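Search reviews Enter keyword Go

Filed under: Office Supplies > Filing and Storage

Review: Bantex Lever-Arch Binder, Gray
By Judite Vieira, October

The records office at Esthorpe keeps its paper files in lever-arch binders and reviews its choice of supplier every year. This review covers the gray Bantex model, assessed over 30 working days at the front desk. 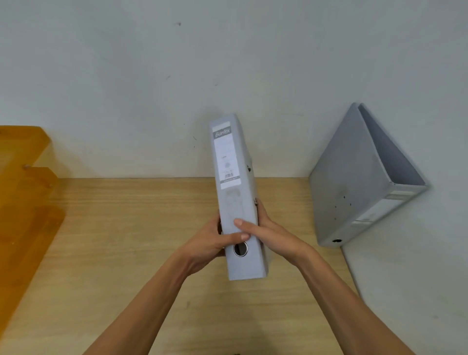

Bantex lever-arch binder: spine label and metal-ringed finger hole.

The spine label leaves enough blank space for a file title and reference number. The finger hole is well placed for pulling a binder from a tightly filled shelf. Gray covers do show scuffs, and offices that receive visitors may prefer a darker color.

Our staff, led by Nuno Baptista, transferred 550 sheets of older forms during the assessment.
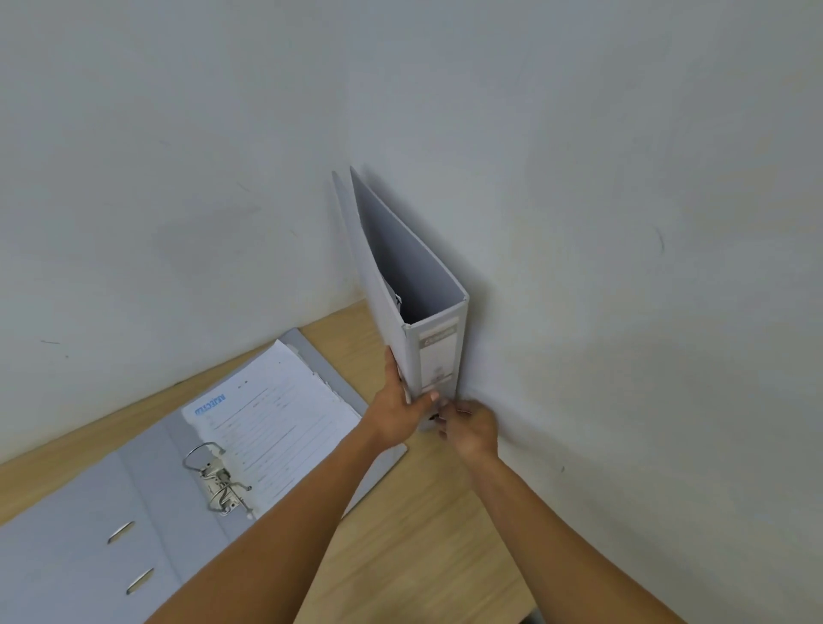

Forms with worn punch holes needed care, and we recommend reinforcing them before filing. The covers open wide enough for a page to be checked without removing it. Two binders can be used side by side on a standard desk.

The office has ordered 13 more for the Rolgate files.

Rating: 8 out of 10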